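The Ice at the Bottom of the Drawer

Elsie Lambert grew up in a house that had no freezer. Her family had a refrigerator with a small metal box at the top, and the box frosted shut every few weeks. Ice came out of it in gray, cloudy lumps that tasted of whatever else was in there, usually fish. Her mother kept a hammer in the kitchen drawer for it.

Lambert is now the person many bars and restaurants in Cliltitz call when they want ice that looks like glass. Her company, Tesent, works out of a former dairy building near the rail yard. It makes large clear blocks, saws them down, and sends them out in insulated boxes before the dinner shift. She has 11 employees. In February, the slowest month of the year, she spends a good part of her time on the phone explaining to people why the ice they make at home is white in the middle.

The explanation is simple. Tap water has air dissolved in it, along with small amounts of minerals. As water freezes, the crystals push those things out. In an ordinary tray the cold comes from every side, so a shell of fairly clean ice forms first and everything else gets driven toward the center. When the center finally freezes, the air has no place to go. It stays there as a cluster of tiny bubbles, and the bubbles scatter light.

Boiling the water first is the advice most people have heard. Lambert has tried it many times, once, twice, with distilled water and without, and says the difference is small. The water picks up air again as it cools. The direction of freezing matters far more than what was done to the water in the kettle.

Lakes show how it works. A pond freezes from the top down, and the air and minerals are pushed into the water underneath. The ice on top can be so clear that skaters see weeds below them. Makers of block ice turn the same process upside down. They chill the bottom of a tank and keep the water moving at the top with a small pump, so that bubbles are carried off before they can be trapped. The block grows upward over 3 days. The last few inches of cloudy water are drawn off before they freeze.

At home, the same thing can be done with a small hard-sided cooler that fits in the freezer. Fill it, leave the lid off, and put it in. The walls keep the cold out on the sides and the bottom, so the water freezes from the top. Take it out before the lower part has gone solid, tip it over in the sink, and let the block slide free. The cloudy end can be chipped away with a bread knife and a few taps.
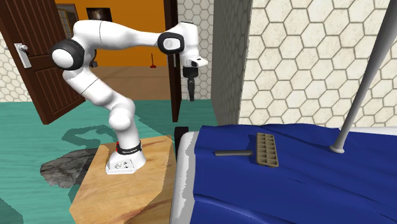 The older trade in ice had little interest in cubes. Through much of the 19th century, ice was cut from lakes and rivers in winter, packed in sawdust, and stored in thick-walled houses until summer. It went to butchers, breweries, and fish dealers, and to homes that had an icebox. A household would put a card in the window to show how many pounds it wanted, and the driver would carry a block in with tongs. Anyone who wanted ice in a drink used a pick.

Cliltitz had its own ice harvest on Usman Pond, on the north side of town. The icehouse is gone, but the stone ramp is still there, running down into the water beside the boat launch. According to a ledger in the town library, the company took out 700 blocks in a good day. The ledger also records the horses that went through, with their names, and what was paid for the ones that did not come back up.

The trade did not last. Ice plants running on ammonia could make it all year, and the water in many rivers had become too dirty for anyone to trust. By the time electric refrigerators reached ordinary kitchens, people had already gotten used to the idea of ice as something made by a machine. The refrigerator moved the machine into the house.

The tray came with it. Early ones were metal, with a grid of dividers, and they stuck. You ran them under the faucet, or pulled a lever that cracked the whole grid loose and sometimes took the skin off a wet finger. Flexible trays of rubber and then plastic solved the sticking and brought a new problem, which is that soft materials hold on to smells. A silicone tray left in a freezer with onions will give you onion ice. Lambert washes hers in hot water with baking soda, dries them fully, and keeps them in a zippered bag. If a tray still smells after that, she bakes it empty at a low heat, provided the maker says it can go in the oven.

She is not against trays. She has four in her own freezer, and only one is used for water. The others hold chicken stock, lemon juice, and coffee. Frozen coffee is the one she would miss most, because it lets her drink iced coffee slowly at her desk without it turning to brown water by the time the morning calls are over.

Size is the other thing people ask about. A large cube melts more slowly than the same weight of small ones, since it has less surface for the drink to work on. For whiskey or anything else that is meant to be sipped, that is useful. For a glass of lemonade on a hot afternoon it is no help at all. You want the drink cold right away, and small ice does that best. Crushed ice is quicker still and waters the glass down quickly too, which is the whole point of a julep.

Then there is nugget ice, the soft, chewable kind served by hospitals and drive-ins. It is made by scraping thin flakes off a cold cylinder and pressing them together, and it has a following that surprises even people in the business. Lambert does not make it. She gets asked for it up to 4 times a day anyway, mostly by people who have just been discharged from somewhere.

Dasta, a small bar two streets over from the dairy building, buys both cubes and long spears from her. The bartenders leave the ice out on the counter for a few minutes before it goes into a glass. Ice straight from a very cold freezer will crack when room-temperature liquor hits it, because the outside warms and swells faster than the inside can follow. Once the surface looks shiny and wet, it is ready. They call this tempering, and it costs nothing. It works just as well on a cube from a kitchen tray.

The same goes for most of what Lambert tells callers. Keep the ice covered, because it takes on odors and also shrinks if it sits in the open. The dry air in a frost-free freezer pulls water off the surface of the cubes, and after a month or so they are visibly smaller and stuck together. Empty the bin under an automatic ice maker now and then and start over. Change the filter when the light says to. If the ice tastes bad, taste the water first — quite often that is the whole story.

She would also like people to throw old ice away. Customers are oddly reluctant to do it. They will toss out bread on the second day and keep the same bin of ice through an entire winter, then wonder about the taste in June. Water the plants with it, she tells them, once it has melted.

Her mother still lives in Cliltitz, in an apartment with a full-size freezer. Lambert brings over a bag of clear cubes whenever she visits. They go in on the bottom shelf, next to the peas, and most of them are still there the next time she comes. The hammer is in the kitchen drawer.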